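## 3. Teaching the Bultum what's plugged in

By now the clamp should be round the meter cable (Section 1) and the display should be showing a number that goes up when you switch something on (Section 2). If the number goes down when you switch something on, the clamp is facing the wrong way. Go back to Section 2, turn it round, and say no more about it.

What you have so far is one figure for the whole house. It is accurate and it tells you very little, like being told the family weighs a great deal. This section is where you introduce the monitor to your appliances one at a time, so that it can put a name to each. We start in the kitchen, where most things either heat up or cool down and both cost money.

You will need:

- the display unit, charged or on its stand
- the learning plug (the white one with the button, in the smaller bag)
- a pencil and the card from the back of this guide
- a household willing to leave the kettle alone for a while

> **Caution:** The learning plug is for indoor use and for anything that came with an ordinary plug on it. Don't use it with a cooker, an electric shower or anything wired straight into the wall. Don't use it in an extension lead that already has something else in it. Keep it away from the sink.

### 3.1 Take a quiet reading

The monitor needs to know what your house uses when it thinks it's doing nothing. This is called the quiet reading, and it's usually the first unpleasant surprise.

1. Switch off the lights, the television and anything that is obviously on.
2. Leave the fridge and freezer alone. They are excused.
3. On the display, press **Menu**, then **Quiet reading**, then **Start**.
4. Wait for the beep. It takes eight minutes. Walking past it doesn't help.
5. Write the figure in the first box on the card.
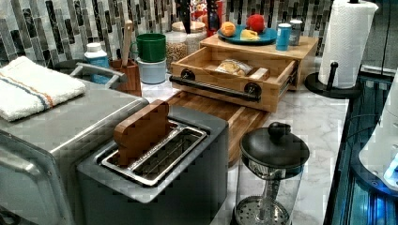 If the figure seems high, resist the urge to switch more things off and run the reading again until you like it. The quiet reading is meant to be typical. Set-top boxes, phone chargers, a printer that has been asleep since the spring – they all belong in it, and you can be cross with them later.

A fridge starting up halfway through will nudge the result. The monitor allows for this and shows a small wave symbol beside the figure. If you see two wave symbols, your fridge and freezer have ganged up on you, and the reading is worth repeating after supper.

### 3.2 Add your first appliance

Begin with something dull and steady. A lamp is ideal. People always want to begin with the kettle, and the kettle is in the next part.

1. Unplug the lamp at the wall.
2. Put the learning plug into the socket, and the lamp into the learning plug.
3. Hold the button on the learning plug until its light turns amber.
4. On the display, press **Menu**, then **Add**. The words LEARNING PLUG FOUND should appear.
5. Switch the lamp on. Leave it on until the display beeps.
6. Switch it off. Leave it off until the display beeps again.
7. Choose a name from the list, or spell one out with the arrow keys.
8. Press **Keep**.

**Note:** Names can be up to 12 letters long. The arrow keys go through the alphabet in one direction only, so if you overshoot the letter you want, enjoy the tour.

If LEARNING PLUG FOUND doesn't appear, move the display nearer. It can manage most houses but dislikes thick stone, foil-backed insulation and, for reasons Dellmont have promised to look into, airing cupboards.
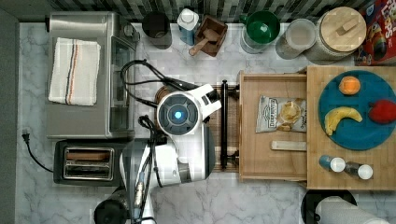 *Reading time for the rest of this section: 8 minutes. Doing time: an evening, if you own gadgets.*

### 3.3 Add things that heat up

Kettles, irons, hairdryers and the like use a lot of power and then stop. The monitor recognises them easily. You may come to wish it didn't, as it will announce each cup of tea to the household with a small rising bar.

1. Follow steps 1 to 4 in 3.2.
2. Fill the kettle to the level you normally use. Be truthful.
3. Switch it on and let it boil and click off by itself.
4. Wait for the second beep, name it, and press **Keep**.

For anything with a thermostat – an iron, a plug-in heater, a slow cooker – leave it running until it has cut out and come back on at least once. The display shows a clock face while it's waiting and a tick when it has seen enough. Don't leave a heating appliance unattended while this goes on. Take a chair in with you.

> **Caution:** The learning plug will feel warm after use with a heater or kettle. If it is too hot to hold comfortably, or smells of anything at all, switch off at the wall, let it cool, and stop using it. Customer help is on the back cover.

For appliances with several settings, such as a heater with a low bar and a high bar, press **Add setting** after the first tick and repeat. You can store up to four settings for each. If yours has more than four, pick the ones you use and leave the rest to the manufacturer's imagination.

### 3.4 Add things that come and go

Washing machines, dishwashers and tumble dryers wander about during a cycle: a bit of water, a burst of heat, a long think, some spinning. The monitor has to watch one complete cycle from start to finish.

1. Check that the plug can be reached without dragging the machine out. If it can't, skip to 3.5.
2. Follow steps 1 to 4 in 3.2.
3. Press **Long** on the display.
4. Start your usual programme with a usual load.
5. Come back when it has finished. The display keeps the result until you've named it.

Don't open the door midway to add a sock. The monitor will take the pause for the end of the cycle and file your washing machine as a fan. 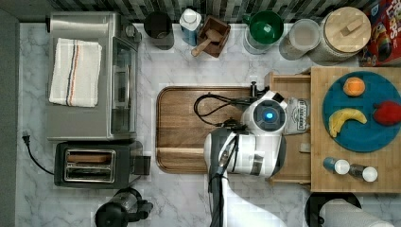

The fridge and freezer should be left on the learning plug overnight. Put them on at bedtime, keep the doors shut, and take them off at breakfast. Do one on one night and the other on the next. Food will be fine while you swap the plugs over, provided you don't stop halfway to read the label on the chutney.

### 3.5 Add something you can't unplug

1. Press **Menu**, then **Add**, then **No plug**.
2. Make sure nothing else in the house is about to switch on. Announce this loudly.
3. Turn the appliance on when the display says ON.
4. Turn it off when the display says OFF.
5. Repeat twice more when asked.

This is less exact than using the plug, and the display marks such appliances with a small question mark. An immersion heater will generally give a good result. Anything that dims or changes speed may take several goes.

### 3.6 Check your work

Press **List**. Each appliance appears with its name and a strength rating out of five bars. Three or more is good. Two will do. With one bar, delete it and start again with less going on in the background.

The monitor has room for 43 appliances. Abena Abugri, who tested this guide in her own house before it went to print, got to 38 and then found the box of Christmas lights.
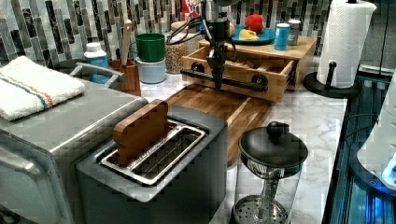 | What the display says | What to do |
|---|---|
| SAME AS? | Two appliances look alike. Choose **Different** and run both again, or choose **Same** and live with it. |
| TOO SMALL | The appliance uses too little to notice. A phone charger will do this. Count it as part of the quiet reading. |
| BUSY HOUSE | Something switched on during learning. Find out who, then repeat the step. |
| UNKNOWN 1, UNKNOWN 2 | The monitor has spotted something regular that you haven't added. See 3.7. |
| E8 | The learning plug's memory is full. Hold its button until the light goes out, then carry on. |

### 3.7 Unknowns

After a few days you'll probably have an unknown or two. Press **List**, choose the unknown, and press **When**. The display shows the times of day it has been on.

Something that runs at two in the morning is often a water heater on a forgotten timer. Something brief and frequent may be a pump. If you work out what it is, press **Rename**. Otherwise press **Ignore**, which removes it from the list and has no effect whatever on the bill.

Older units, sold under the Salimex name, show unknowns as a row of dashes and have no **When** button. On those, check the list every few hours and use the pencil.

When the list looks sensible, unplug the learning plug and put it back in its bag. You'll need it again each time you buy something new. Section 4 covers entering your tariff, so have a recent bill to hand.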